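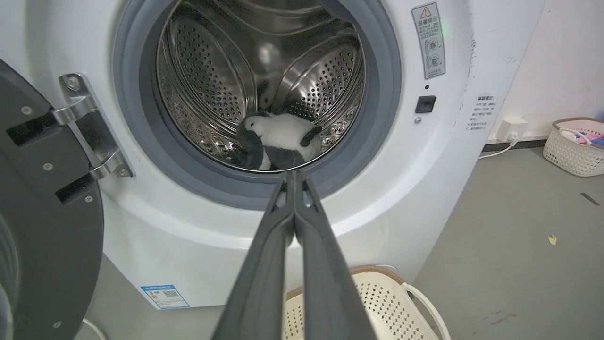 Workshop tips: keeping the customers you already have

I run a small repair workshop for household appliances in Paiva, and these tips are from the notes I made for the two people who answer our phone. A neighbour with a bakery asked for a copy, so I have put them in better order.

Write the complaint down in the customer's words. If she says "it makes a noise like a truck", write this on the job card, and don't change it to "bearing noise". When you call her back, use the same words. She will know you listened.

Call before they call you. Our rule is that no job stays past 2 in the afternoon without a message if it was promised for that day. Even a message with bad news is better received than silence. Say what is late, what you are waiting for, and when you will call again.

Keep one card for each household, and not for each machine. On the card we write the name, the street, the best hour to call and where to park the van. I used a paper box for years and now I use Flunance, but the paper box worked also. When I last cleaned the list there were 396 households on it, and 118 of them had used us more than once. I would like this second number to be bigger, so every July I go through the cards and phone the ones who have been quiet.

Do not begin this phone call with an offer. Ask if the repair is still holding. Many people will say yes, thank you, and that is the whole call. Some will mention a dryer or a dishwasher that behaves strangely, and then you can open a new card.

Give the price before you pick up the screwdriver. We charge $70 for the visit and we take it off the bill if the repair goes ahead. It is printed on the fridge magnet, on the van and at the bottom of every e-mail. Since we did this, the arguments at the door are very few.

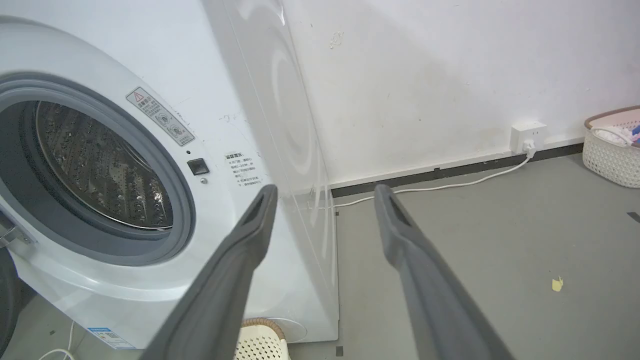
Ronaldo Sampaio wrote to me that he would not take the visit fee off for everybody, only for returning customers, as otherwise there is no reward for coming back. He does it this way at Jament and his regulars have noticed it. I understand the argument – but I find it hard to explain to a new customer on the phone, so for now we stay with one rule.

Small thank-yous. A card by post in the colder months, written by hand, does more for us than the discount coupons did. Keep the stamps in the same drawer as the job cards or it will not get done.

When you lose a customer, ask one time only. "Is there something we should have done differently?" Then write the answer on the card, thank them and leave it. The last one told me that our voicemail was in my old accent and too fast, so I recorded it again, slower.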